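How We Taught a Robot Arm to Pick Up Rubber Bands

Mon 17 August

Do you have a drawer at home with rubber bands in it? In our shared workshop in Lorville we had a whole jar of them, and they were always ending up on the tables. So we decided to build a robot arm that can tidy them. In this page I will explain to you how such a robot works, and why a rubber band is a difficult thing for it.

First, the hand. The hand of a robot is called a gripper. Ours has a small camera on it, so the robot can look at the table from close up. Your own eyes are in your head, and they stay there when you reach for a biscuit. A robot can have an eye right beside its fingers.

The camera takes a picture, and the computer gets this picture as a very big page of numbers. Each number tells how bright or what colour one tiny spot is. The computer does not know what is a table and what is a rubber band. It must learn it from many examples. We used 2000 pictures of rubber bands, and Kwok-wai Man, who is the most patient person in our workshop, drew a line around every band in them with the mouse. He started in March.

Now think about a toy block. You can turn it, but it is always the same block with the same corners. A rubber band has no shape of its own that it must keep. Drop it once and it is a circle. Drop it again and it is a sausage, or a knot, or a number eight. People who build robots call such things soft objects, and they are harder to pick up than hard ones.
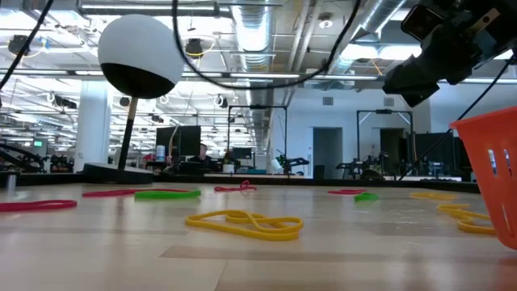
Red, green and yellow bands on the table, with the orange basket at the right. Can you find the one that looks like a figure eight?

When the robot has found a band, it has to choose where to pinch. In the middle of a loop there is only air, so the fingers must close on the rubber itself. A knot is sometimes easier, as there is more rubber in one place. But if two bands lie one on top of the other, the robot may lift both and think it has one!

After this comes the moving. The arm has a motor in each joint, like you have a shoulder, an elbow and a wrist. The computer works out how much each motor must turn so that the gripper arrives at the right spot. Then it goes down slowly, closes, goes up, moves over the basket and opens.

Cables also need some thinking. They must be long enough for the arm to reach everywhere, but they should not rub over the table and push the bands away. We changed the path of ours many times.

In our first long test the robot made 83 tries, and 64 times the band went into the basket. Most of the other times it pinched beside the band. We moved the camera a little and now we are testing again.

Something to try at home: drop a rubber band on the table, close one eye, and pick it up with kitchen tongs. Do it ten times, and look each time at the shape before you start. Where do you pinch first?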